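Home | Projects | Join in | Contact

22 March 2023
By Ataberk Gezer

I'm looking for two people to help me finish Putum, the robot hand I've been building at the Cesside shared workshop. The arm moves, the fingers close, and now I need hands other than my own to teach it some manners!

You'd come in a couple of evenings a month through August, run grip tests, swap tendons when they snap (they do) and write down what went wrong. I've logged more than 600 grips so far and my notes are a mess – tidy people, please write. If you can solder, great. If you can't, I'll show you, it's easier than it looks.

No pay, I'm afraid, but there's tea, and you get a key to the parts drawer.
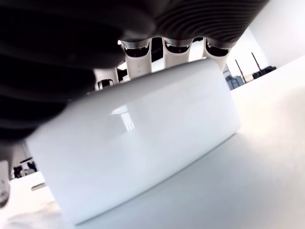

Putum's fingers at the edge of a glossy white object on the table.

Leave a note in the Kioko box by the door with your name and which evenings suit you – I check it most nights.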